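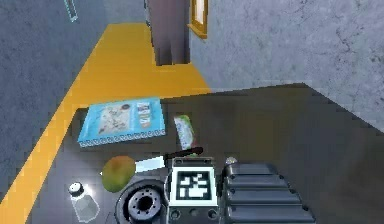
Does a robot hand have to go to the doctor, one reader wrote in to ask, and if it does, who takes it?

I love that question, and the answer is yes, sort of, and the one who takes it is me! I work in a robot workshop in Sekcombe, and my job is looking after a robot arm called Tritholm. It has a gripper on the end where you and I have a hand. It also has a twin that lives inside a computer, in a pretend kitchen we call Mestolora. When I change something on Tritholm, I try it out with the twin first. If the twin knocks a mango off a pretend counter, I don't have to mop anything up.

See the black-and-white square on the front of the gripper? It's called a marker. It looks a bit like a tiny crossword with no clues, but a camera can read it. The computer already knows how big the square is and what pattern is on it, so when a camera spots it, the computer can work out how far away the gripper is and which way it's tipped.

On the real Tritholm, the marker is the first thing I check in the morning. I wipe it with a soft, dry cloth (no spit, please, even if your grandma does it that way). Then I look at the corners. If one is peeling up, the square isn't flat anymore and the computer's sums go a little bit wrong. A little bit wrong is enough to close the gripper on air.

Next come the screws. There are 86 on my checklist for the whole arm, and yes, I go through every single one. I don't just crank them as tight as I can, because a screw that's too tight can crack the part it's holding. I use a special screwdriver that clicks when it's tight enough. Click, next one, click, next one. I usually sing.

Then I do the fingers. Look at the big black one with all the ridges. Crumbs would love to hide in grooves like those! On the real arm I brush them out with an old toothbrush, working from the top down so I'm not pushing the dirt back to where I just cleaned.

One very important thing before any of this: I turn the power off and hang my key on a hook by the door. The arm can't start while the key is out. If you ever get to visit a robot, keep your hands to yourself until a grown-up who works there tells you it's safe.

After cleaning comes practice. I set the twin up in Mestolora with things on the counter. There's a mango, a salt shaker, a flat blue box, and a kitchen knife. The last time I changed Tritholm's settings, I ran 224 practice tries before I switched on the real arm. It missed 29 of them, which made me grumpy until I found the mistake. I had typed one number in the wrong box!

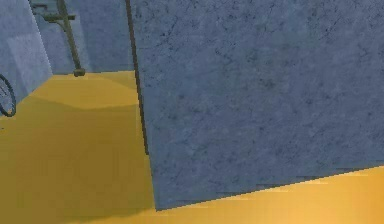

But what if something big gets in the way and there's hardly anything to see, another reader asked, does the robot just give up?

Nope, but it does have to be careful. Imagine walking around your house with your nose almost touching a wall. You'd see plenty of wall and not much else. A great big gray-blue slab fills up most of the view, with a yellow floor poking out below it and some of the room off to the left. You can't spot a mango anywhere in there.

So one of my setup jobs is deciding what the robot should do when it can't find what it's looking for. My rule for Tritholm is: stop, back up slowly, look again. If it still can't find anything after three looks, it stays still and a light on my desk comes on. Then I go over and check whether a camera has been bumped.

Cameras get bumped a lot, mostly by my elbow. When it happens I hold up a board covered in checkered squares and move it around so the camera can measure it from lots of angles. My arms get tired, but I put the radio on.

Last of all, I write everything in the repair notebook: which screws were loose, what I cleaned, how many tries the twin missed. Today's page says "two loose screws, new toothbrush needed."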